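Youth Seats on Town Boards: Project Report
Thijs Declercq, Friday, June 2, 2023

Topic: do towns let people under 26 sit on local advisory boards, and do they get a vote. Looked at 12 towns, emailed all of them in May.

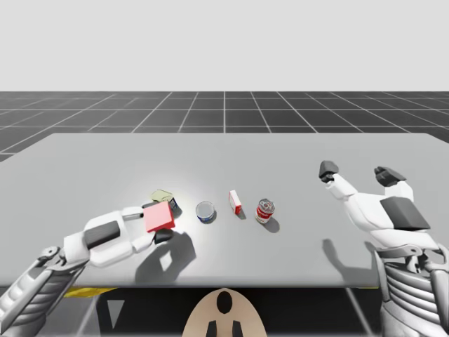
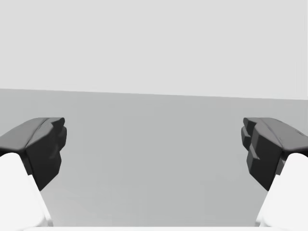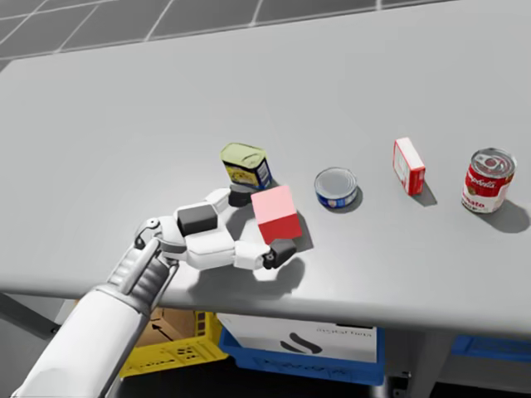 Fig. 1-3. Simulated robot hand, three views. Red box in the first.

Results. Almost 20 replies in total, some towns wrote back twice. Only 2 give young members a real vote. Bielecka does, Hakau too. The rest: "observer" seats, no vote, can speak if the chair allows it.

Sonditwood has the seat on paper but its been empty since the rule passed. Meetings are on school mornings. Asked about moving them, no answer yet.

Problems: my question on travel costs was unclear, so left that part out. Should of asked how members get picked.

Next: call the towns that didnt explain their voting rules.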